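Grornwood household robot project: equipment spending to December
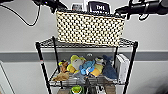 The two arms at the shelving unit, basket on top and soft toys below.

Good news on the budget! Both arms are paid for and we still have £3,000 in the equipment line. We'd like to put it towards 2 spare grippers from Prultska -- the quote came in on Wednesday -- and a better set of cables. Anard can't match the price. Shelving and toys came to £100 altogether, a real bargain. May we order before the quote runs out?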